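Small wooden cabinet, drawer with black handle – oil, wax or leave it?
Forum: Small Furniture and Boxes

ludger_w
February 3, 2025
Hello all. I have a small wooden cabinet, the kind that stands on a table, with a drawer and a black handle. I bought it in January at the flea market in Prurgate and I want to use it for letters and stamps. The drawer sticks. When I pull it, it comes out a little and then it stops, and I must move it left and right until it comes free. The color of the wood is nice and I do not want to make it darker. My questions: what do I put on the runners, and do I need to treat the top also? I have a tin of Bakport wax at home, but it is for floors.
Ludger Wendt

henrike_s
Please no floor wax on drawer runners. Mine became sticky in summer and I had to scrape everything off again. Take a plain white candle and rub it on the parts that touch. Two minutes of work.

dexter.b
I don't agree with the candle, at least not as the first step. If a drawer stops in the same place every time, something is rubbing there, and candle wax only hides it. Take the drawer out, look for a shiny spot on the side, sand it lightly, then try again. Ludger, does it stop always in the same place?

ludger_w
Yes, always the same place, when it is open as wide as my thumb. It is worse if I pull at one end of the handle. I add two pictures, the handle is on both.

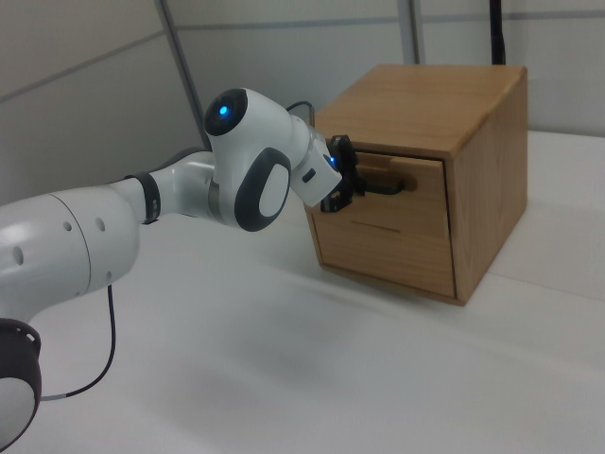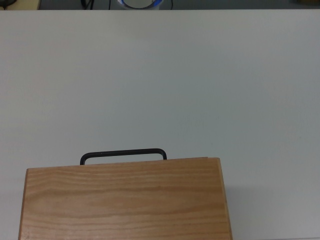 Elfriede Mühlbauer wrote that a drawer which is pulled from one end will turn a little and jam, even if the runners are perfect, and that she would first check if the handle is tight. She had a sewing box with the same trouble. One screw was loose, and after she turned it half a round the drawer ran well for years.

henrike_s
The handle is a good point. But I stay with my candle :)

dexter.b
Fine, but sand first, candle after. If you wax first, the sandpaper gets full of wax and you can throw it away.
About the top: I would do nothing. You like the color now, and oil always makes it warmer and a bit darker, also the kind which is sold as clear.

ludger_w
Thank you. I checked the handle and one screw was loose, as Elfriede said. It is a little better but it still stops. I will take out the drawer this evening. What sandpaper should I use? In the cellar I have only 100.

dexter.b
100 is too rough for the last pass, but you can start with it if you are gentle. Finish with something finer.

hnolte
Sorry, I must disagree about the top. If letters and cups of tea stand on it, bare wood gets rings, and you will not get them out. One thin coat of clear wax, rubbed with a cotton cloth – it changes the color very little. Try it first on the bottom, where it does not matter.
Hannelore

henrike_s
Who puts tea on a letter cabinet?

hnolte
I do. Every day.

ludger_w
The drawer was out yesterday evening. There was a shiny spot on the right side near the back, as long as a match. I sanded it and rubbed candle on both sides, so now everybody was right. It opens with one finger. For the top I will test the wax on the bottom first and write again when it is dry.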